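Home Office Help > Printers and Office Machines

Office machine shows green and orange lights together, will not go to sleep

Posted by Sushil Saxena
4 November 2025

I have a large dark multifunction machine (print, scan, copy) on a low cabinet in a spare room I use for work. Glossy top ledge, matte lower half, paper drawer at the bottom. I bought it used in March and it came without a manual. The model label on the back has been rubbed off.

Since I moved it to a new outlet strip it no longer goes dark at night. The blue oval on the front stays on, and so do the small lights lower down. Prior to the move, everything except one light went off after 17 minutes without a job. Printing and scanning both work. The page count goes up normally and there is no message on the computer.

What I have tried:
Power off at the front button, wait, power on.
Different USB cable, 2 meters long.
Removed and reseated the paper drawer.

I would like to know if the orange lights mean a fault, and how to get the sleep timer back. The strip is a Torham with a master outlet, if that matters.

3 replies

Benedikt Tiedemann

Two separate matters, so I will take them in order.

Indicator colors. On most office machines green is power or ready. Orange covers a wide range: low paper, drawer not seated, toner or ink low, memory in use, network not connected. A steady orange light on a machine that still prints is usually a notice and does not stop the job. A blinking orange light is more often a fault, and the blink pattern is the code. Watch the lights for a full minute with no job in the queue and write down which ones are steady.

Mine is arranged in a similar way. Small green light low on the front, a few orange ones just under it next to the seam, blue oval higher up near the glossy ledge.

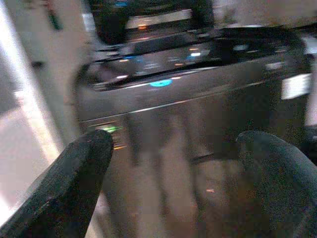

Benedikt Tiedemann

The blue oval on mine is wired to the main supply and stays lit whenever the unit is awake. It carries no status information. If yours is the same, ignore it as a symptom and use it only to tell awake from asleep.

Sleep timer. The setting is normally held in memory that survives a short power loss, but a master outlet strip complicates this. The strip senses the load on the master socket and cuts the others when the load falls below a threshold. If the printer is on a switched socket, it gets a hard power cut each time the computer sleeps. Many machines go through a full startup after a hard cut, and some return the timer to its default, which can be "never".

Procedure:
Turn the printer off at its own button and wait for the fans to stop.
Move the plug to a wall outlet or to an always-on socket on the strip.
Disconnect USB and network.
Turn it on and leave it alone for 36 minutes.

If it sleeps with the cables out, the computer is waking it. Look in the driver for a status monitor or "check supplies" option and turn it off. Then reconnect one cable at a time and repeat the wait. If it does not sleep with the cables out, open the menu on the unit itself and look under Power, Energy or Device Setup for the timer.

If the menu has a "restore settings" entry, print the configuration page before using it. That page will probably also give you the model number.

Fletby_70

had this with a different make. it was the paper size dial in the drawer set to the wrong size, orange light on for weeks. check that first

Sushil Saxena

Moved the plug to the always-on socket and pulled both cables. It went to sleep within the 36 minutes. With USB back in, it stays awake, so the driver is the next thing to look at. The dial in the drawer was set correctly. One orange light is still on and steady. The configuration page printed, and it does list a model number, so I will look for the manual and post the meaning of that light when I have it.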